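Zollasow tracker
Ticket: Sevis bench, left arm drops off the bus during tray loading
Status: open
Opened: 24/11/2024
Component: Dafis controller, left channel
Build: shared workshop, two arms on one rail frame

Symptom
Left arm stops answering position requests partway through a tray job. Right arm keeps running. Log shows 196 missed replies on the left channel, then a fault. Power cycling the controller clears it. The fault comes back within 25 cycles.

Expected
Both arms complete the job with no missed replies.

Setup
Loop rate 200 Hz. Bus timeout was at the default. Firmware is the March build. Job file is the standard small-packet job with the three-compartment tray on the round mat.
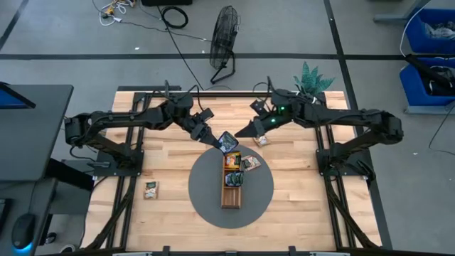
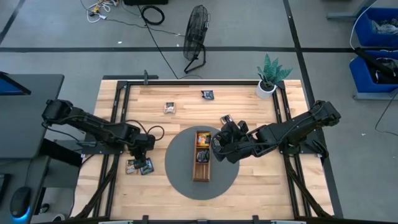 Sevis bench, both arms over the mat, packets in the top two compartments of the tray. Left gripper is holding a packet in the first picture.

Tried so far
1. Swapped left and right data cables at the controller. Fault stayed with the left arm.
2. Reseated the connector at the left base. No change.
3. Lowered the loop rate by half. Missed replies dropped to roughly 25 per job, fault still occurs.
4. Replaced the elbow cable with the Flastmont spare. Ran 1,000 idle cycles with no load, clean. Fault returned on the first loaded job.

Notes
Supply voltage at the left base has not been logged under load. Wrist servo is the next suspect. Do not raise the bus timeout to hide this, it was tried on the old bench and the arm overshot.

Next
Log voltage at base and wrist, then swap the wrist servo.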